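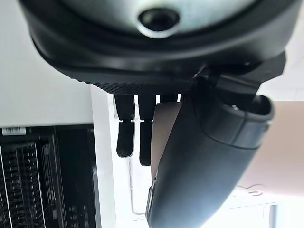

Wrist, fingers and thumb as seen from the wrist camera. A loop of cable at the lower right.

Budgeting for a multi-fingered hand on an existing arm: what have I left off the list?

Posted by torque_and_tea

I look after equipment for a small project called Esel. The work is household handling: drawers, shelves, bags, clear plastic parts and soft items that do not keep their shape. We have an arm with a fingered hand on loan and have to send in a purchase request in September for one of our own. The arm itself is already paid for and is not part of this request.

The hand on the shortlist is the Gustent, bought through Rampersad. The quote covers the hand, a mounting plate, one power supply and a driver licence. Training is listed separately and I have left it out.

What I have so far:

Hand, plate, power supply, licence: as quoted
Wrist camera and bracket: separate order
Spare fingertips: not yet priced
Cables: not yet priced
Contingency: £2,000

The equipment has to last 18 months before we can ask for anything else. There is no second bid inside that period, so whatever is missing from this list comes out of the contingency.

Points I am unsure of:

Whether to buy a complete spare finger or only fingertips. The supplier sells both. A complete finger costs far more than a set of tips, and I have no feel for which part gives out first.

Whether a wrist camera is enough. It is mounted close in, and the housing and the fingers take up a good deal of the picture. In some positions the thumb hides whatever is behind it.

Whether the hand is the right purchase at all. A plain two-jaw gripper would cost a fraction of the price and would do the drawers. 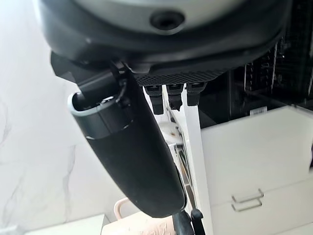 Same camera, other position. Drawer handles to the right, finger slanting down left of centre.

Edited to add the second picture, as I was asked what the work area is like. The drawers have plain bar handles. The shelving above the cabinet is black and fairly dense, and there is marble on the wall to the left which comes out very bright. Lighting is not in the budget at present. If it should be, please say so and say what kind.

I have read the maker's sheet and do not need it repeated. I am after figures or proportions from anyone who has had to plan for one of these over more than a year.

nine_mil_spanner

I have written this sort of request 3 times, once badly. Comments in the order you gave them.

Spares. Buy tips and one complete finger. Tips wear from ordinary contact and you can fit them yourself in a few minutes. A finger fails at a joint or at the wiring, usually after a knock against something fixed, such as a drawer front or the edge of a shelf. When that happens you are waiting for the supplier, and in my case the wait was longer than the work left in that phase. The price of the spare finger should be set against the cost of idle staff, and the request should say so in those words. Finance people understand idle staff.

Ask Rampersad in writing whether the fingers are interchangeable between positions. On some hands they are and one spare covers the lot. On others each position has its own part, and the thumb is nearly always different. If the thumb is a separate part, find out the price before you submit. You may decide to go without, but it ought to be a decision.

Cables. Price these properly. The cable that comes in the box is the length that suits the bench the maker tested on. You need enough slack for full wrist rotation, plus clips to stop the slack catching on a handle. I put in for 3 of every cable: one in use, one on the shelf, one already terminated at the longer length. It looked excessive on paper and all of it was used.

Mounting plate. Check the bolt pattern on your arm against the drawing, with a ruler, on the arm you own and not the one on loan. They may be different revisions. An adaptor is a cheap part with a long lead time.

Payload. You did not mention it. The hand, plate, camera and bracket all come off what the arm can lift. A fingered hand is heavier than a two-jaw gripper and it puts the load further out. Work out what is left for the object at full reach. If the answer is poor, nothing else on the list matters.

Camera. Keep the wrist camera and add a fixed one. A wrist camera is good for the last part of an approach and poor for everything before it. Your own pictures make the case: with the housing and digits in the way, a lot of the view is hardware. A fixed camera on a clamp, off to the side and above the cabinet, is a small line. Put the clamp, the cable and a spare port on the computer in the same line or they will be forgotten.

Lighting. Yes, include it. The bright parts of both pictures have lost detail, and the clear plastic you mention will be hard to find against a white background whatever camera you buy. I would put in for a dimmable panel with a diffuser, a stand, and a roll of matt backing sheet to lay over white surfaces. The backing sheet is the cheapest item in the whole request and may do the most good.

Contingency. Too low for the period if it is also meant to carry spares. Price the spares as their own line and keep the contingency for things you cannot name. Reviewers tend to cut a contingency and leave spares alone.

drawerpuller

Just get the two-jaw. We did drawers with one for ages and it never broke. Bar handles are the easiest thing there is. Put the money you save into a better camera. I have not used the Gustent so can't say if it is any good.

half_duplex

I would not dismiss the two-jaw gripper as quickly as the first reply does, nor buy only that.

The question to settle is what share of your tasks needs fingers. Write the tasks out and mark each one. Bar handles do not need them. Books or packaging stored edge-on might, as you often have to tip one item forward before you can get hold of it. Soft things such as bags and fabric can go either way: a two-jaw gripper will pinch a fold well enough, but it will not gather the material. If fewer than half of the rows are marked, the case for the hand is weak and a careful reviewer will spot it.

We ended up with both, on a quick-change coupling. The coupling was the part I had not budgeted for. It comes in two halves, you need a tool-side half for each end effector, and it adds weight and length at the wrist. Count it when you do the payload sum. Its advantage over a long period is that when the hand is away for repair the arm can still work. A basic gripper plus coupling came to less than we would have paid for a second hand, and it did the job of a spare.

If you go that way, three further lines:

Carriage and insurance for returns. Ours went back to the supplier twice and we paid outward carriage both times. A rigid case with cut foam should be bought at the start, as the original carton does not survive a second journey.

Licence term. You say the driver licence is included. Check how long it runs. If it is for a year, it lapses before your 18 months are up and the renewal falls in a period with no budget. I have seen this catch people more often than any broken part. Ask for the term to be matched to the project and have it printed on the quote.

Calibration. After any finger or camera bracket is disturbed you will want to repeat it. The board is cheap. The time is not, so allow staff hours for it.

On suppliers: we bought ours from Rokby, who were slower to quote but gave a fixed price list for parts, valid for the length of the project. Rampersad may do the same if pressed. It is worth asking before the order goes in, as you have very little to bargain with afterwards.

torque_and_tea

Thank you. I have moved spares to their own line, added the fixed camera, the light and the backing sheet, and written to Rampersad about the licence term and whether the thumb is a separate part. The payload sum is half done — the bracket weight is not on the sheet, so it will have to go on the scales. I will post the revised list under this one when the quote comes back.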